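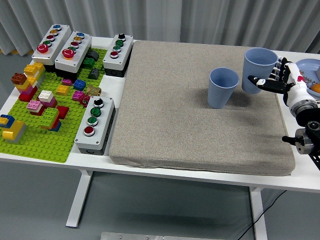

Dear all,

I want to answer Tyson's question on the cup task, and also to propose a small change in how we record for Tondlow. At present we have 2,318 examples of all tasks together, and I think the cup part is the weakest of them. The pad makes it more difficult than it looks on paper. Both cups are light blue and they stand on a soft surface, so the smaller one does not always have the same angle when the hand lifts the larger one. For me this is a good thing and I would like to keep it. What I would like to change is the start position, which is too similar from one example to the next.

Tyson Chisholm wrote:
> I went through the last batch from Bandau. Do we really need the
> bricks and the button boxes on the table when the task is only cups?
> The policy seems to look at them. Also, where does an example end?
> Some operators stop at the rim and some go on until the hand is
> open again. I can't train on both.
> Tyson

On the first point: yes, please leave them. The same table is used for the button task and the brick task, and Kwon asked that one model should handle all three without clearing anything. If the policy looks at the bricks, we need more variation there. Huệ has suggested to move a few of the single bricks after every 20 examples and leave the stacks, and I agree with her.

On the second point Tyson is right and the fault is mine, the instruction was not clear. An example ends when the hand is open and has left the cup. The moment when one cup is tilted over the other, with the rims nearly touching, is the middle of the task and must never be the last thing recorded. Please mark the older ones that stop there as "short", do not delete them.

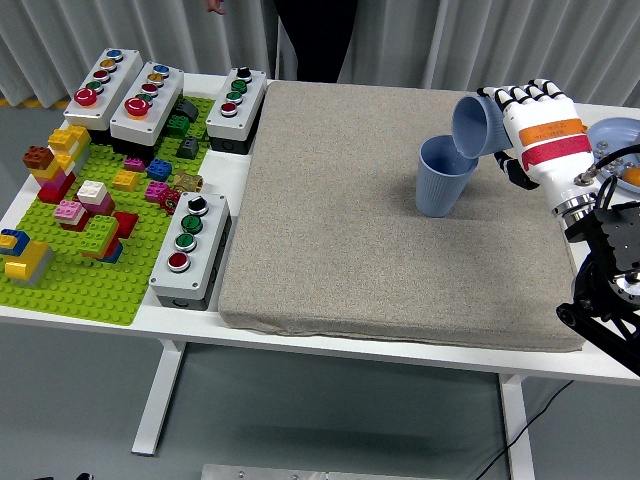 What I ask for March

Around 700 new cup examples, shared between Bjartur and Angeliki. The upright cup should be put in a new place on the pad each time, also near the front edge, which we have avoided until now. If a cup falls, continue recording and pick it up with the hand if it can be reached.

Please send me the file names of the short ones before you upload to Ondent.

Best regards,
Kirsten Dalsgaard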